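Catríona Flanagan has been helping people in Trirkbridge get their desks in order for 12 years, and she still begins every visit the same way, which is by asking for a cup of tea and a place to put everything down. "I can't think around a pile," she told me, laughing, when we finally sat down to talk about paper and books and why they get away from us so easily. "So the pile has to move before I do!"
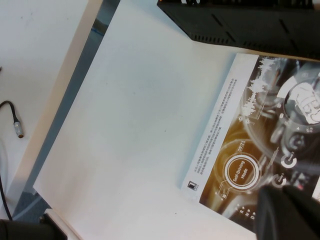 Loose sheets are where she likes to start, and she has strong feelings about them. "A book will wait for you, but paper wanders," she says. Blank paper goes back with blank paper, and anything printed gets looked at once and given a home. Glossy pages are the hard ones – a car interior all lit up in amber, say, with "Self-Driving Mode" across a round badge – and she understands completely why people hang on to them. "It's pretty, and you think you'll read the little print someday. Well, read it by March or let it go."

She learned some of this the long way, in the back office at Winier, where she once sorted 414 manuals over a wet spring and came home every night with gray fingertips. What she took away from it was a fondness for the plain upright desk file, the kind with a few compartments and holes in the sides. 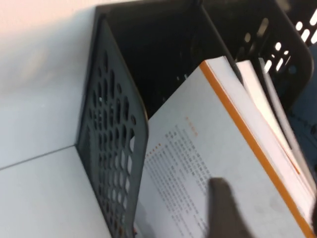
"People lay their books flat because it feels tidy," she went on, "and then the one you want is always at the bottom, so you pull it out and the whole lot slides. Stand them up! Let them lean a bit. I don't mind a lean." She puts the heavy ones in first, and she likes thin paperbacks to have a slot to themselves so they don't get swallowed. Language makes no difference to her, and neither does subject. She has shelved plenty she couldn't read a word of, going by size and by the color of the edge.

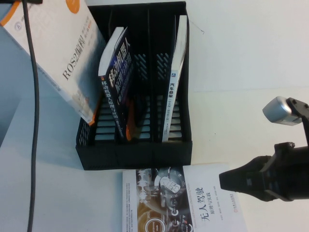 How many books should live on a desk, then? Only the ones you've opened in the past 2 weeks, she says, and the rest can go on a shelf across the room, where the walk will do you good.

She was already glancing at my own bag by then, with its bent folder sticking out of the top, and I moved it under my chair.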